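Relatório de progresso - Projeto Plarkton
Clube de robótica Jitusel, equipa de manipulação doméstica
Destinatário: Fundo Inthanon, linha de apoio a projetos estudantis
Período: fevereiro a maio
Responsável pelo relatório: Apinya Thammasiri

1. Âmbito

O projeto visa treinar uma política de controlo bimanual para a arrumação de objetos pequenos: abrir, esvaziar, fechar e depositar num recipiente. O período abrangeu a recolha de demonstrações humanas em ponto de vista egocêntrico e a primeira versão do conjunto de treino.

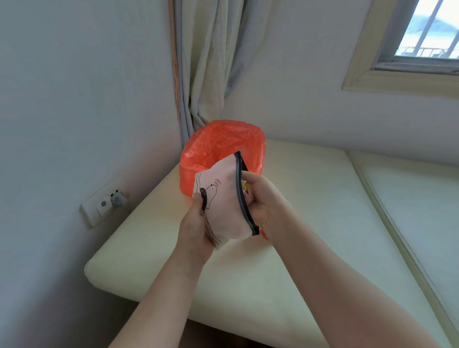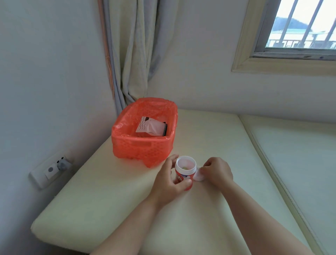
2. Recolha de demonstrações

O protocolo foi revisto em março. A versão anterior, herdada do trabalho do clube em 2019, previa apenas objetos rígidos e pegas com uma só mão. A atual inclui 3 classes de tarefa: bolsas com fecho de correr, recipientes com tampa e descarte em cesto forrado com saco. As sessões decorrem em divisões habitadas, com a iluminação existente, conforme acordado na candidatura.

Cada demonstração é segmentada manualmente em aproximação, preensão, manipulação e largada. A segmentação está a cargo de Samran Luangrath, com revisão cruzada por um segundo aluno. As divergências concentram-se na fronteira entre preensão e manipulação, sobretudo nas bolsas, em que os dedos entram na abertura antes de o fecho estar totalmente corrido. Adotou-se como critério o primeiro deslocamento visível do cursor.

3. Dificuldades

a) Oclusão. Nos recipientes pequenos, os dedos da mão esquerda tapam parte da parede lateral e o estimador de pose perde a orientação do objeto. A tampa, vista de face, é seguida sem problemas.

b) Material deformável. O contorno do saco varia entre repetições e o detetor confunde-o por vezes com um objeto a agarrar. Foi acrescentada uma máscara fixa para a zona do cesto - solução provisória, que deixa de servir se o cesto mudar de posição.

c) Contraluz. As janelas no campo de visão alteram a exposição automática. Passou-se a bloquear a exposição no início de cada sequência.

4. Estado das tarefas

Protocolo de recolha: concluído.
Segmentação: em curso, sem atraso.
Treino inicial no simulador Virnow: concluído para recipientes com tampa, em curso para bolsas.
Transferência para o braço duplo do clube: não iniciada. Depende da entrega das pontas de silicone, encomendadas em abril.

5. Execução orçamental

A rubrica de equipamento está comprometida na totalidade. Solicita-se autorização para transferir o saldo de deslocações para armazenamento de dados, sem alteração do montante global.

6. Próximo período

Estão planeadas 6 sessões adicionais, com prioridade às bolsas. A equipa pretende apresentar a tarefa dos recipientes na mostra interna do clube, em julho, caso as pontas cheguem a tempo. O manual de segmentação seguirá em anexo ao próximo relatório.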